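**Subject: Re: [laundry-folding] Jeans: thirds or halves before the drawer?**

Martim Correia wrote:

> I have been through the archive and can't find a settled answer on jeans. At present I fold leg to leg, then in half, then in half again, and stack them flat. The stack leans towards the hem side and the bottom pair comes out with a hard crease across the knee. The drawer is 400 mm deep inside. Would thirds be better? And does it matter whether the seams are lined up at the outside or the inside of the leg?
>
> Also, is it worth doing up the button and zip first? I have stopped bothering.

Martim,

Taking these in order, with one correction to what I posted in July.

**Halves or thirds.** Thirds, for your drawer. With the legs together, my usual pair is 1000 mm from waistband to hem. Halved twice, that gives a packet 250 mm long with four layers, each layer being two legs, and all the bulk of the waistband at one end. Folded in three it comes to a little over 330 mm, which fits 400 mm with room for fingers at the front. There is one fewer layer and the waistband lies over a plain stretch of leg. The packet is longer but it sits level, and neither crease falls on the middle of the leg.

If you file them upright, halves and then thirds is the usual advice on this list. I have tried it and the outer pairs slump when the drawer is less than full. Seixas posted a divider layout for this a while ago, under "Plorstead drawers". I have not built it.

**Seams.** Line up the outside seams and let the inside ones fall where they like. The outside seam runs straight from waistband to hem on most cuts. The inside seam curves at the top, so if you match that one first the whole leg turns slightly and the fold wanders.

**Button and zip.** Do them up. An open waistband spreads as soon as another pair goes on top, and that accounts for part of your lean. In July I wrote that it made no difference. I had only tested that with a single pair in the drawer.

**Straightening before folding.** You don't mention this step, and I suspect it matters more than the number of folds. Denim left in a heap keeps its puckers along the thick seams, and they go into the packet with everything else. I lay the pile on the bed and take each pair by both ends, pull lengthways until the seam lies straight, put it down, then smooth the broad panels outwards from the seam. Pulling crossways does nothing useful and can skew the hem.

Keep the pull light. The cloth should still sag a little between the two holds until it is laid down.
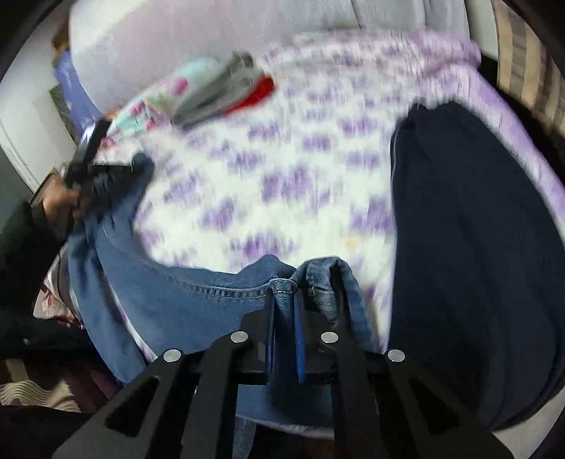 *Blue jeans held at two points over the bed, denim sagging between. Note the small puckers along the thick seam.*

Puckers of that sort can generally be worked down by hand if you start at one end and press along the seam with the flat of the thumb. A hard crease across the knee needs steam or another wash.

**Stack height.** I keep to 3 pairs per stack. A fourth will go in, but the bottom pair then takes enough weight to set the folds. If your drawer is 70 cm wide you should get two stacks side by side, possibly with a gap for belts.

Could you post the inside width, and say whether the runners take anything off it? The Zalent ones do, and the catalogue figure is for the front panel only.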